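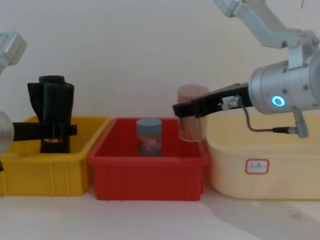
**BENCH NOTES / Chores / Sorting, two arms**

March 2019. K.T.

Cup over the gap between red and cream, left arm with its jaw on the black thing in yellow. I'm pasting that in at the top because it's the posture I spent the whole afternoon arguing with, and because Ji says my notes never show what I'm talking about.

The chore is clearing up a bench. Small stuff, mixed, goes in the bin it belongs in. Every shop has this job and every shop gives it to whoever came last. Kultura would like to give it to a machine, and they have asked us, in a very polite email, "whether the technology is there yet." I've been asked to answer in one page. This isn't that page. This is the stuff that won't fit on it.

Rules for the day, so we're all complaining about the same thing:

- one object per arm at a time
- no hints once the run starts
- an object that lands on a rim counts as a miss, even if it falls the right way afterward
- reset by hand between runs, and write down who did the reset

The last rule is new. Two resets by two people are two different tests. I set things down square and upright like a shopkeeper. Ji drops them in from elbow height and walks off, and Ji's runs are much more like real life. From now on Ji's resets are the ones we score, mine are for debugging and for my self-esteem.

**Grasping**

Fine on the cup, which surprised me. I had the clear plastic down as the villain. The lower half of it more or less disappears against the wall and I expected the arm to go for the tinted part only, or for nothing. It took the cup cleanly in most of the runs and I didn't find a crushed one afterward. I'd lowered the closing force in the morning and forgotten to write down by how much, so there goes that result until I repeat it.

The jar with the screw cap is worse than it looks. Standing in the red bin it's a decent target, small and cylindrical. Trouble is the front wall of the bin hides most of it, so what the arm gets to work with is a lid and a bit of label. It goes for the lid. Going for the lid is what I would do too, but I would feel it if the cap wasn't screwed on tight. Nothing on this rig would. We should try it with the cap left loose and a towel down first. (Put the towel down FIRST. See the coffee entry.)

The black cylinder is still the problem child. The outside of it is all flaps and angles near the top, with a round cap that's narrower than the rest, so the width of the thing depends on where you ask. Jaw comes in low, it's one width; jaw comes in high, it closes on a flap and calls it a day. The gripper reports a good grasp either way. It is a very confident gripper. I've worked with people like that, one of them had keys to the building.

Possible fixes, cheapest first: approach lower; approach lower and slower; put something grippier on the jaws; choose an easier object and say nothing. The last one is how demo videos get made and I'd like us to hold off at least until the money runs short.

**Two arms, one row of bins**

The layout is my doing. I shoved the bins up close so both arms could get at the red one in the middle, which is the busy one. It does work, in that both can get at it. It also means there's almost no table between one rim and the next, so a release that's a thumb's width off puts the object in the neighbor's bin. With gaps, the same bad release would leave it on the table, where somebody would at least see it. Wrong bin is the worse failure. If Kultura's people open a bin and find a stray in it they'll stop trusting all of them, and then they'll be sorting by hand *and* paying for a robot.

So: gaps next time, or dividers. Prolell has dividers left over from the drawer job, if they'll admit it.

The cream bin needs its own height setting. It's deeper than the other two and taller, and the carry height was tuned on the shallow ones. With the red bin as the reference everything clears nicely, then you swing to the right and there's more wall than you budgeted for. I raised the carry. Now it's slow. I could make it raise only on that side, which is obvious, and which I'll do after lunch on some day that has a lunch in it.

Also the cable on the right wrist. It loops below and it has been fine, and I keep looking at it. When the wrist rolls with something in the fingers I don't want that loop getting anywhere near a rim. Cinamitz sent us sleeves for exactly this and they're in the drawer under the vise, still in the bag. I know. I'm writing it here so it becomes somebody's problem officially.

**Waiting**

The waiting is what visitors notice. One arm has its object and sits there, jaw closed, while the other one finishes thinking. The scheduler won't let both move through the middle at once, and I wrote it that way on purpose after the collision in July. It's safe and it looks like two people at a door saying after you, no, after you.

Ji timed a hand sort against it for fun. I'm leaving the times out because the hand sort was done while eating a sandwich and I don't want that in a document that could be forwarded.

I tried relaxing the rule so that one arm may lift while the other is lowering, as long as neither crosses over the red bin. Ran it with objects in the outer bins only. Better. Didn't try it with the jar in the mix, partly out of caution and partly because the stop button has moved and I wanted to know where it was before I got brave. (It's on the left leg of the bench now. Please leave it there.)

**The log**

Run 746 is the one to look at if you only look at one. Six objects on the list, four ended up where they should. Three of those I'd call good, and the other got there by bouncing. The log has all four down as success. I don't mind luck but I'd like a column for it.

Somebody has also been typing remarks into the fault field. "sad" is not a fault code. I went through and moved them to comments.

**So are they there yet**

For the one page, my draft sentence is: *The system can sort a known set of items into fixed bins while a person is in the room.* King-fai Tsang, P. Eng. of nothing, signs his name under it. The clause about the person is the one they'll want me to cut. It stays. The person resets, picks the stray out of the wrong bin, notices the grip was on a flap. Call it half a chore saved, with the other half turned into a more interesting chore that pays better.

At home I'd still not let it near the dishwasher. My mother asked on the phone if it could fold a fitted sheet and I told her I can't either.

**To do**

- repeat cup runs, write down the force this time
- low approach on the black one, slow, Ji's resets
- gaps between bins, then dividers if Prolell comes through
- separate carry height on the cream side
- ask who wrote on the cream bin's label, and copy it out bigger
- sleeves on cable (KT) (fine)
- bounce column in the log
- loose cap test, towel, tell Ji before and not after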